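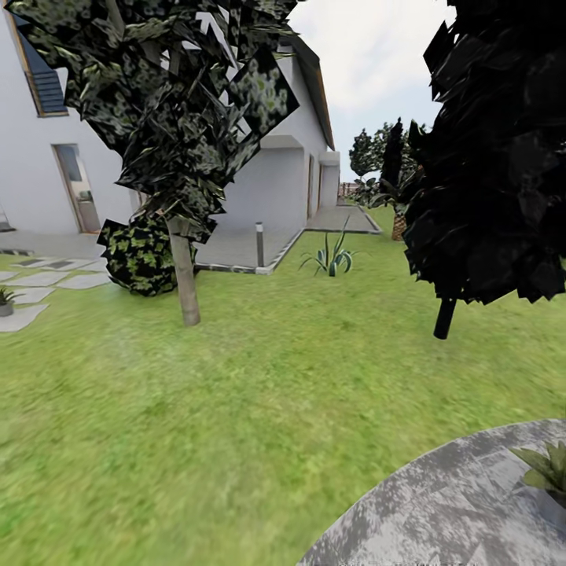

Lawn Feeding Programs: Frequently Asked Questions

Written by Osaze Ogbonna. Last updated March 2025.

I get a lot of email from homeowners who have been pitched a subscription lawn program and want to know if it's worth the money. My short answer is usually "probably less than you've been told." The longer answers follow. I don't sell anything and I don't take commissions from people who do.

Does my lawn need feeding at all?

Maybe. Grass that is thin, pale and slow to recover from foot traffic often picks up with some nitrogen. Grass that already looks fine to you is another matter. A lot of programs start from the idea that every lawn is hungry, and they would, wouldn't they? If you leave the clippings on the ground when you mow, you are already putting a fair amount of nitrogen back. Try that for a full season before you sign anything.

The salesman did a free soil test. Can I trust it?

I'd want to see the lab's name on the report. A color strip dipped in a cup on your doorstep will give you a ballpark pH on a good day and not much more. Most state extension services will point you to a proper lab test for a modest fee, and the lab doesn't care what you buy afterward. Take your samples from several spots, mix them in a clean bucket, and say on the form that it's for turf.

If the free test happens to show a shortage of exactly what's in the bag on the truck, get a second one.

How many treatments a year make sense?

Plasora's standard plan has six visits. Cotside sells a seven-visit plan. I have yet to see either company explain what the last couple of visits do that the earlier ones didn't. For most cool-season lawns I would start with 2, one in late spring and one in early fall, and give the fall one priority if money is tight. Warm-season grass wants its food while it's actively growing, so the timing moves toward summer.

What about feeding in July?

On cool-season grass, I wouldn't. It slows down in the heat, and pushing it to grow then can do more harm than good. A brown lawn in a dry spell is often just dormant. Tug on it. If the plants hold firm and the crowns near the soil are still pale and solid, wait for rain before you call anybody.

Is "organic" better?

It depends what you mean by better. Slow-release organic products are harder to burn a lawn with, and that counts for something if you're heavy-handed with a spreader. They also cost more per pound of nitrogen, and they can be sluggish in cold soil. Runoff is still runoff. Phosphorus from composted manure will reach a creek just as well as phosphorus from a factory, so check your test results and any local limits before you spread it.

Do the liquid "soil activators" work?

Show me the trial. I asked Ekpo for the data behind its activator and got a brochure with testimonials in it. I asked again and was sent the same brochure. Some of these products contain a little iron, and iron will green up a lawn quickly. That's a cosmetic effect. It's a perfectly nice one, but you can buy plain iron for a lot less.

What does a program really cost?

Add up every line, including the extras. Uchenna Ojo, a reader, sent me her full paperwork from a plan advertised at $300 a year. She had agreed to grub control, a "winter shield," two rounds of aeration and a fungus treatment, each one suggested by a technician on a regular visit. Over 4 years the bill came to $2791. She couldn't see much difference between her grass and the next-door lawn, where all anyone did was mow high and overseed in the fall.

One lawn proves nothing, of course. I bring it up for the arithmetic.

Do I need grub control every year?

Only if you have grubs, and enough of them to matter. Cut a square foot of turf on three sides in late summer, peel it back and look. A few grubs in healthy grass is normal. Treating "just in case" every year is a great habit for the company doing the treating.

Is the Clavow app any good?

I used it for one season. You take a picture of your lawn and it gives you a "vitality score." My score went up after I took the picture at a different time of day, with no change to the lawn that I know of. The mowing reminders are handy — so is a calendar.

Can I cancel a program mid-season?

Read the renewal clause before you sign. Many plans roll over unless you cancel in writing, and a prepay discount may be clawed back if you leave early. Ask for the cancellation terms in an email. If the person on the phone won't put them in an email, you've learned something useful for free.

So is a lawn company ever worth it?

Sure. If you can't push a spreader, or don't want to, paying someone is a fair trade. Large sites with a real disease problem may also need a licensed applicator. Pay by the visit if they'll let you, ask what is being applied and how much, and keep the slips. What I object to is the idea that grass will collapse without a contract — it generally won't.

Can I send you a question?

Yes, through the contact form. Tell me your state, your grass type if you know it, and what you've put down in the past year. Please don't ask me to recommend a company.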